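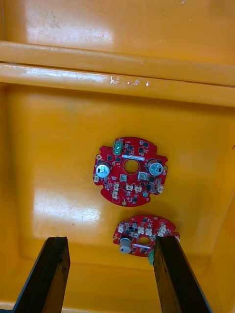

Picking parts out of a bin: how our club does it

I run the after-school robotics club with Kerubo Kariuki, and this term's job is the one everybody underestimates: get the arm to pick one thing out of a bin and put it on the tray. We call the project Jurkari (Idris Howells picked the name and won't say why). Here's how to set it up if you fancy trying it with your own lot.

Start with an empty bin

Fix the bin to the bench before you teach the arm anything. We didn't, and it crept sideways all through our first session! Two clamps on the outside will do. Then drive the gripper down by hand until the fingertips are 9 mm off the floor and save that as your lowest point. Don't let anyone go lower, however much they beg.

Flat things first

Round circuit boards are a lovely place to begin. Come straight down with the fingers open, one either side, and close slowly — we run ours at 24 per cent speed and it still feels quick when you're the one holding the stop button. Grip the edge of the board and keep well away from the tall capacitors and the plug sockets. If two boards are touching, nudge them apart with closed fingers before you try a pick.

Shiny plastic is a pain, by the way. Glare off the bottom of a bin can look like an object to your software, so try turning the lamp to face the wall. Shabani Kombo taped greaseproof paper over ours and that helped a lot.

Then the wiring

Once the boards are going well, swap to cable bundles and watch everyone's scores fall off a cliff. Wires don't keep their shape, and the loose ends go wherever they like. Aim for a spot where the strands are held together, such as a bit of black heat-shrink, and never for a connector. Lift straight up, wait for a count of three, and only then move across, or the trailing ends catch on the rim.

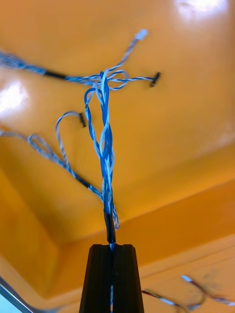
Blue and white twisted pairs are fairly kind to beginners as they stand out so well against orange. Dark wires on a dark bin are another matter, so save those for July when people are feeling brave.

Keeping score

Give each pair 60 tries and write down every one, including the embarrassing ones. A pick counts if the part reaches the tray and stays there. Brijesh Ahuja keeps our sheet, with a column for what went wrong, and I'd say that column gets read more than the scores do.

Next on our list is mixing boards and cables in the same bin. Mwangi Mfinanga wants to do it blindfolded, and we're still talking him out of that.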